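Home Kitchen Laundry Workshop Storage Ask Us Search

Friday, December 16, 2022
By the Largate Household Desk

Snack Bars by the Box: What Bulk Buying Does to Your Cupboard

I have never been fully sold on buying snacks by the case. The sales pitch goes that you pay less per bar, you shop less often, and there is always something in the house when somebody needs to run out the door. Some of that holds up. The rest depends on where the box goes, who can reach it, and whether anyone in the house still likes the flavor by the time they reach the bottom layer.

What follows is a set of tips for people who have already bought the box, or who are standing in the store aisle wondering. I've left out the kind of advice that begins with buying a matching set of clear bins. You may want bins. You can decide that after a month.

Do the math before you load the cart

A lower price per bar only counts if the bars get eaten. Say a case costs 15 dollars and a third of it goes stale in the back of the cupboard. You have spent five dollars on storage problems. Look at the shelf tag for the price per ounce and compare it with the loose bars on the regular shelf, and do it every time, as the gap moves around. I have seen weeks when the singles were on sale and the case cost more. The case was at the end of the aisle with a big sign on it.

Watch the bar size too. Bars sold in multipacks are sometimes smaller than the ones sold alone, and the wrapper looks the same from two steps away. The weight is in small print on the back or the bottom edge.

Keep the cardboard, at least at first

Most storage advice tells you to get everything out of its original packaging the minute it comes through the door. For flour, rice and dried beans I agree. For bars that are already sealed one by one, I don't see what it gains you. The box they came in is the right size, it stacks, it keeps the light off, and it has the date printed on it somewhere. When it gets soft or torn you throw it in the recycling and you've lost nothing.

There are two good reasons to break the rule. One is a damp cupboard, where cardboard will pick up moisture and start to smell. The other is pantry moths or any other kind of visitor. If you've had either one, unpack on the counter, look the bars over, and put them in something with a tight lid. Then take the cardboard outside the same day.

Cut the top off

The flaps are the trouble with any box kept on a shelf. They spring up, they catch on the shelf above, and sooner or later somebody rips one off in a hurry. Close the box, run a utility knife along the top edge on three sides, and fold the lid back or take it off completely. Keep the blade shallow. A blade that goes in too deep will nick the wrappers underneath, and an opened wrapper means a hard bar inside of a week or two.

Better still, take out the top layer before you cut, or press the flaps outward and cut them from the outside on a board.

Some shipping boxes have a perforated front that is supposed to tear away in a clean line. I have my doubts about these. Score the line first with the tip of a butter knife and you have a fair chance.

Turn the bars on their sides

Bars stacked flat look neat for a day. Then a hand goes in for the one flavor that's at the bottom and the whole stack slides. Turned on edge, they hold each other up, and you can flip through them the way you would flip through file folders. You may lose the front of the label, so check what you can still read. With most brands there's a name or a color band that gives you enough to go on.

If the box is only half full, the bars on edge will fall over. Fold a piece of the cut-off lid into an L shape and wedge it in behind the last one. Move it up as the row gets shorter.

Don't mix until you have to

Emptying every kind of bar into one big basket is popular, and I understand why. It looks generous. What happens in most kitchens is that the favorites go first and the basket slowly turns into a collection of whatever people don't want. Then a new case gets poured on top and the unwanted ones sink to the bottom, where they stay until spring cleaning.

One kind to a box works better. You can see at a glance which kind is going down and which isn't, and you can stop buying the one that isn't. It is also much safer where there is a nut allergy in the house. A nut bar and a nut-free bar should not share a basket, wrapped or not, and the nut box belongs on its own shelf with its name written on it in marker.

The Eat Natural protein bars are a fair case for leaving things alone. Each one has its own wrapper, with PROTEIN in big white letters down a light blue band, and you can pick that out even when the bar is on its side.
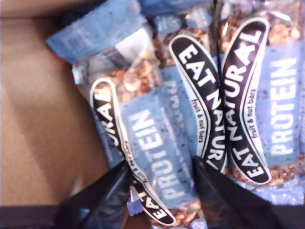

Write the date where you'll see it

The best-by date is usually printed on the crimped end of the wrapper or on the side panel of the box, in gray ink, at a size meant for younger eyes. Find it once, then write it on the front of the box with a thick marker. Month and year will do. If the newest box says November and the old one says March, the March one goes in front.

A best-by date on a snack bar is about quality for the most part. Bars with a lot of nuts in them are the ones to watch, as the oils turn and the bar starts to taste like old crayons. If it smells off, throw it out. If it's only a bit hard, chop it up and put it on yogurt or oatmeal.

Pick a cool shelf, and be suspicious of the handy one

The handy shelf is often the one over the stove or next to the dishwasher, and both get warm. Anything with chocolate or a yogurt coating will soften there and set again with a white bloom on it. It's safe to eat and looks terrible. Sticky bars glue themselves to the wrapper.

A low cupboard on an outside wall is usually the coolest place in the kitchen. A basement shelf is fine if it's dry. The car is a bad idea for most of the year, whatever the lunchbox blogs say – a glove box in the sun gets far hotter than any cupboard. In winter you can get away with it, if you don't mind a bar that fights back.

Freezing does work for plain oat and nut bars. Put the wrapped bars in a freezer bag, squeeze out the air, and thaw them overnight on the counter. I wouldn't buy extra in order to freeze them.

Put out a few, put the rest away

A full open box at eye level empties fast. That isn't hunger, mostly. People take two when there are plenty and one when there aren't. Set out what you expect to use in a week and keep the rest somewhere that takes a little effort, such as the top of the closet.

It's worth reading the side panel at this point as well. A bar can be 70 calories or 300, and the words on the front won't tell you which. "Protein" on a label means there is protein in it. So there is in a boiled egg, and the egg is cheaper.

About those bar dispensers

Several readers wrote in asking about gravity-fed racks, where you load at the top and take from the bottom. We tried two on the office shelf in Demirtaş. The Grellent is the sturdier of the pair and takes up most of the depth of a standard cupboard. It jams on anything thicker than a thin granola bar, and when you pull at the jam the next three come out with it. The Tristatbridge has a wider chute and jams less, but it has to be loaded from above, so you need a lot of free space over it or you end up lifting the whole thing down each time.

I'd skip both. A shoebox lid does the same job, and a magazine file laid on its back does it a little better. If you really want the oldest bars to come out first, load new ones at the back and take from the front. It takes as long as feeding the rack.

When the box is nearly empty

Take the last few out and flatten the box. An almost empty box is how a household ends up believing it has snacks when it has one bar and a torn wrapper. Put the leftovers on top of the new case or straight into a coat pocket or school bag, where they'll get eaten.

The wrappers themselves mostly can't go in curbside recycling, even the clear ones. Some stores have a drop-off bin for soft plastic. Read the sign on it before you save up a bagful, as plenty of them accept shopping bags and nothing else.

More in Kitchen: Tip 519, Getting Candle Wax Off a Wooden Table

We use cookies to remember your settings and count visits to this page. By continuing to read you accept our cookie policy. Accept Manage settings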